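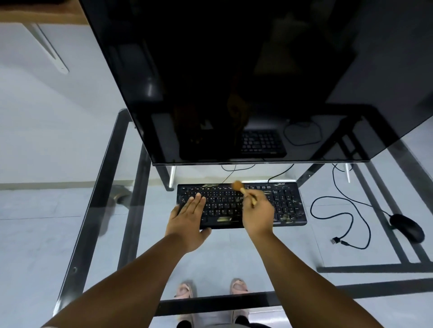
Keyboard on the glass desk, brush on the function-key row.

1 October 2025
Photo bench notebook, Zillness regatta pictures

Big day! The whole first batch from the Zillness races is in the catalog. 586 frames kept, from one card, and the Orkska boats look fantastic. The light came in low from behind the committee boat on the last downwind leg and every spray sheet is lit up. I keep going back to look at them.

Culling went much faster with the new order: first pass for focus only, second pass for sail numbers, third for the ones that make me grin. Doing all three at once last year was a mistake and I was still at it after midnight.

Sail numbers. 33 boats on the entry list, and I now have a sharp, readable number for all but seven. Most of those were in the left-hand bunch at the start, which I shot from the wrong side (note for next time: ask the boat driver to drop below the pin before the one-minute gun). Checked the doubtful ones against hull color and bow stickers. Bow 17 was down as two different boats, fixed now.

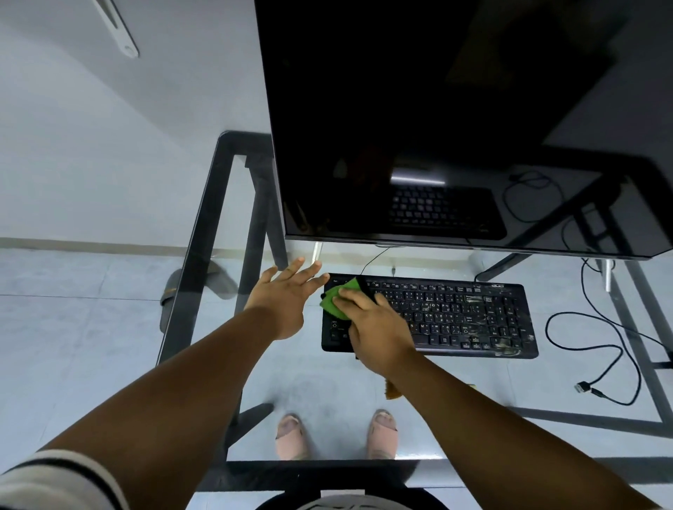

White balance: the Eltel preset runs too green on water. I pulled tint toward magenta until the mainsails went properly white, then synced across the race. Much better! Saved as "Zillness chop 2". Leave the old one alone, the Abeysekara harbor set still depends on it.

Tried the long lens wide open at the top mark. Lovely separation between the boats, but the crew on the far rail goes soft. One stop down next time, shutter stays where it was.

Horizons still to do. I was leaning with the boat all through race three, so nearly everything tips to port. Straighten before cropping, or the masthead gets lost.

Still open:
- keywords for the Orkska class
- second card, not copied yet, don't format it
- test print of the mark rounding, matte paper, the big one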